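Most comparisons of hand-held grippers rank them by payload and jaw opening. Both figures are easy to print in a table, and neither predicts how many usable demonstrations an operator will bring back from an afternoon of work. I would rank them first by how well the tool's pose can be recovered, and second by how tired the operator's wrists are.
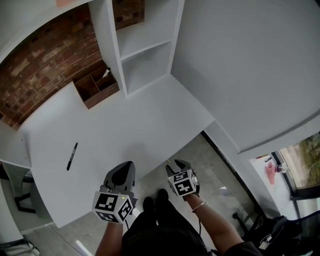

Our own comparison covered two designs, the Windholm and the Irnora, over 810 recorded episodes. On the desk tasks the two closed on a marker pen equally well. Pose tracking separated them. The Windholm lost its pose in 39 episodes and the Irnora in 706, with the same operators and the same lighting. A payload column would have told a buyer nothing about this.

Vendors answer that tracking is a software matter. In part it is. Chidiac, the controller package we used for both, can bridge a short dropout by interpolation. It can't rebuild a wrist rotation it never observed, and wrist rotations are where two-handed tasks tend to fail.

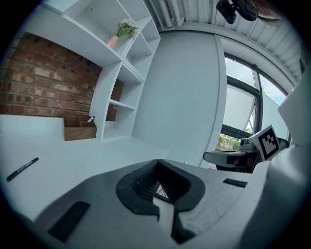
Reading time: 2 min

The view from the tool deserves the same attention. A wide lens takes in walls, shelving and windows as well as the workpiece, and a housing that fills half the image leaves less of it for the task. I would accept a weaker jaw in exchange for a slimmer body. Few spec sheets from the Civitdale trade show in October gave the visible area past the housing at all. 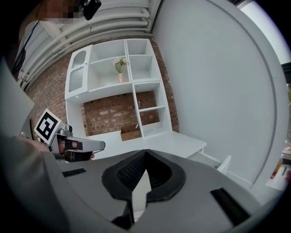 Wide-angle view from one gripper, with a second gripper and its marker at left.

Weight is the remaining argument. The heavier unit, at 2353 grams with its battery, drew complaints before the first break. Buyers should ask for tracking loss per episode, unobstructed view and full carried weight, and leave payload to the last line of the table.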